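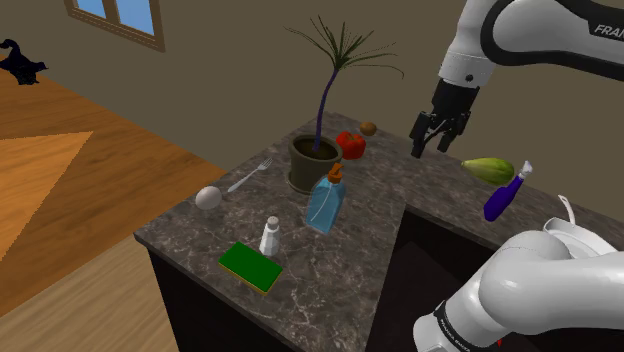 January, by Kirsty Tunstall

Two nights at the Stöcker in Sendale, work trip, booked late because everywhere nearer the station had gone. 98 a night without breakfast. Check in was quick, one lad on the desk, key card worked first time. The room has a small kitchen corner, and for anyone who likes a plain modern look it's the glossy white with black bits sort of style. I was in 163, back of the building, overlooking the bins but quiet. Bed firm. Pillows too thin, asked for another and got it in ten minutes.

Shower good once you work out the tap - it turns the opposite way to what you'd expect and there's no marking on it. Towels fine. Hairdryer is fixed to the wall by the door, miles from any mirror, so bring your own if you care about that. Wifi dropped twice in the evening, ok in the morning. 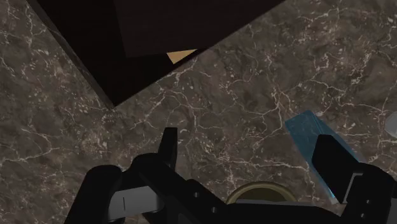
Heating was my main grumble. Controlled from the desk, goes off at eleven, and in January that is too early. Spare blanket in the wardrobe but it smelt of cupboard. I did say so at check out and she wrote it down, so maybe.

Breakfast is extra and I skipped it the first day. Went to Fukton on the corner instead, decent egg roll, proper tea. Second day had the hotel one, wouldnt bother again. Cold toast, nice jam.

Getting there - tram to Trarnov Square then a walk of 350 metres, uphill, cobbles. Horrible with a wheely case. Taxis wont come down the street itself so you get dropped at the top either way.

Would I stay again? For work yes, at that price. For a weekend away I'd pay more and be nearer the river. Ask for the back, and ask for the pillow when you check in.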